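Film club news for July

Our screening of the old Tanberg thriller brought 184 people to the Felton, and many stayed afterwards to talk about the ending. I was very happy to see it. Two of them had worked as extras on the film, and they told us how cold the harbour was.

Next on the programme is Turkness, a comedy in colour with a short part for a very patient donkey. Doors open at 6:30 pm — please come early, as the Felton has only 200 seats. 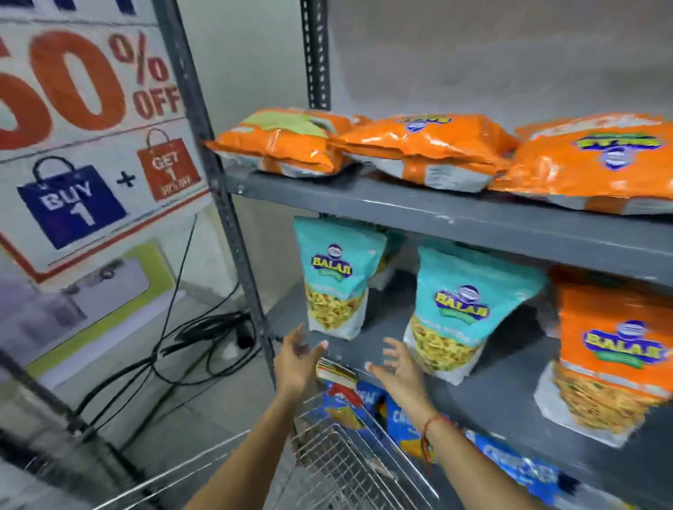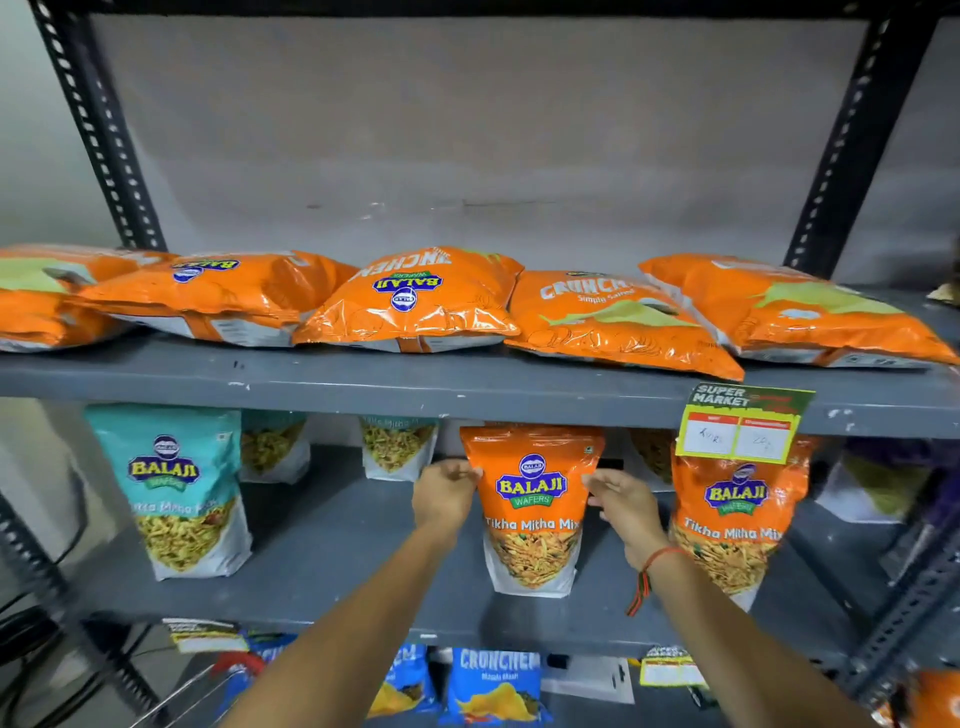

Words: Armelle Mallet

Members may bring two guests.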